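Sisudero Laundry: a two-arm teleoperation dataset for folding clothes

Sisudero Laundry is a set of recorded demonstrations in which a person drives two small robot arms through the whole job of folding a garment, from a jumbled bin to a finished stack. Every episode was done by a human operator using leader arms. There is no scripted motion anywhere in the release, and no simulation. If you want to train a policy on cloth and you're tired of staring at rigid blocks, we hope you have as much fun with this as we had making it (and we had a lot).

Maintainers: Cecilia Acheampong, Mieke Dewulf
Current release: 23/08/2025

What's in the download

1,555 episodes, all teleoperated
22 different garments and towels, listed in garments.csv
Joint positions and gripper openings for both follower arms
Joint positions for both leader arms, logged separately
Video from one fixed overhead-ish view and one view per wrist
A short text label for each episode, plus a phase label for each stretch of the fold
Operator ID (anonymous, but consistent across the whole set)

The arms log at 60 Hz. Video is slower than that, so each episode folder has a sync.csv that pairs every video frame with the nearest arm reading. Please use it! Early users tried to line things up by dividing lengths, and the drift over a long shirt episode is enough to make the grippers close before they arrive.

How the demonstrations were made

The operator sits at a second table, out of sight of the workspace cameras, holding one leader arm in each hand. The leaders have the same joint layout as the followers at a smaller scale, and a trigger on each handle opens and closes the matching gripper. We call the leader hardware Tindico, after the folder the first CAD files lived in, and the name stuck. The software that passes the motion across is Sterko. It does very little on purpose: it reads the leader joints, applies a speed limit, and sends them on.

Operators could look at the workspace directly or at a monitor. Most started out looking directly and moved to the monitor after a few sessions, and we noted which one was used in the field view_mode. We were surprised by how much this matters. Folds done from the monitor are slower at the grasp and tidier at the edges.

New operators got a practice session before any recording counted. The trick everyone has to learn is to stop fighting the cloth. On a real table at home you pinch, tug, smooth with a palm and shake things out without thinking, and with two grippers you have a pinch and that's pretty much it. Good operators learn to drag a flat sleeve by its cuff, to lay the jaws sideways and sweep, and to let one arm hold still while the other does the moving.

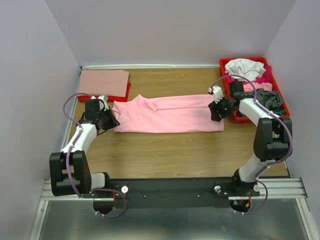
Long-sleeved shirts are the hardest thing in the set and also our favorite. We split each shirt episode into phases: pick, spread, sleeves, long fold, short fold, place. The long fold is the phase where the shirt becomes a long rectangle lying across the table, like the pink one, with one gripper near the collar end and the other down at the far end. It's a good state to study because both ends matter at the same time. If the collar end slides, the whole strip twists, and the short folds that come next will stack up crooked. We keep the finished pile at the back left and the bin of unfolded clothes at the back right, so the right arm usually does the picking and the left arm usually does the placing. Mirrored episodes (see below) break that habit.

Episode types

standard: one garment, bin to stack, start to finish.

partial: begins from a garment already spread out or partly folded by hand. Handy for training a single phase.

recovery: the operator begins from a mess made on purpose, such as a sleeve tucked under the body or a corner turned over, fixes it, and carries on. There are 122 of these and we wish there were more. They are worth weighting up in training.

mirrored: bin and stack swapped. Towels and T-shirts only at the moment.

Labels

Text labels were written by the operator right after each episode, in their own words. We corrected spelling and left everything else alone, so you will find "fold pink shirt," "pink long sleeve, fold it up," and "the pink one again" for very similar episodes. A cleaned-up version is in label_norm if you want something steadier. Phase boundaries were marked by a second person watching the video. Where the two of us disagreed on a boundary, we kept both marks, and phases.csv has a column for each.

Success is a three-way field: good, usable, failed. Good means the garment ended up on the stack with no sleeve or corner sticking out. Usable means it got there looking a bit sad. Failed episodes are included in full. Drop them for plain imitation learning, but have a look first, they're great for training a success classifier.

Layout on disk

sisudero/
 README.txt
 garments.csv
 splits/
 train.txt
 val.txt
 test_seen.txt
 test_unseen.txt
 episodes/
 one folder per episode
 follower.csv
 leader.csv
 sync.csv
 phases.csv
 meta.json
 video/

test_unseen holds garments that never show up in training. Please don't tune on it. If you report a number, say which test split it came from, as the two are very different in difficulty.

Getting started

1. Unpack the archive somewhere with plenty of room.
2. Run check_files.py from the tools folder. It reads every sync file and prints the name of any episode that didn't unpack properly.
3. Run play.py with an episode folder as its only argument. You get the video with gripper opening plotted under it.
4. Start with towels. A small policy trained only on towel episodes is a quick way to find out whether your action scaling is right.

Leader or follower as the action?

We get asked this a lot. The follower lags the leader slightly, and when a gripper is pressed into the table or pulling against cloth the two readings separate. That gap carries information about force, which our arms don't measure directly. Our baselines use the leader position as the action and the follower position as the state, and they did clearly better at pinching thin fabric than the version that used follower positions for both. Try it both ways and tell us what you see.

The Cuypers baseline

The training script in the baselines folder is called Cuypers. It is a plain action-chunking policy with no fancy parts, meant to be read in one sitting. It folds towels well, folds T-shirts fairly well, and gets through the long fold on shirts more often than we expected. It is weak on the pick phase, mainly when garments in the bin are tangled together. It will sometimes lift two at once and carry on as if nothing happened.

Known problems

Gripper readings on the right follower have a small offset in the earliest sessions. The corrected values are in grip_r_fixed, and the raw ones are still there.

The wrist cables sometimes pass in front of the clothes bin in the fixed view. If you mask anything out, check that your mask isn't eating the garment too.

Lighting is very even throughout. A policy trained on this alone will probably not like your kitchen.

Dark garments are under-represented. Black socks were tried and given up on.

Some operators pause before the last fold to check their work. These pauses are real behavior, but they teach a policy to freeze. The trim_pauses option in the loader shortens them.

What it's not suited for

The workspace is a walled table with fixed arms and cloth from a small wardrobe. Nothing here covers working near people, hanging clothes, or buttons and zippers. Please don't treat a good score on our splits as evidence that a system is safe to run unattended.

Adding your own episodes

We'd love more! If you have a two-arm setup with leader arms, the converter in the tools folder will write our layout from a simple CSV log. Send a handful of episodes first so we can check the sync together before you record a big batch. We're especially interested in recovery episodes, anything with a hood, and operators who have never folded with a robot before. Their early attempts are full of things experienced operators no longer do.

The next release is planned for December and should include mirrored shirts and a second tabletop surface. Bug reports are welcome in the issue tracker. Mieke looks after the loader and the sync files, Cecilia looks after labels, splits and the garment list.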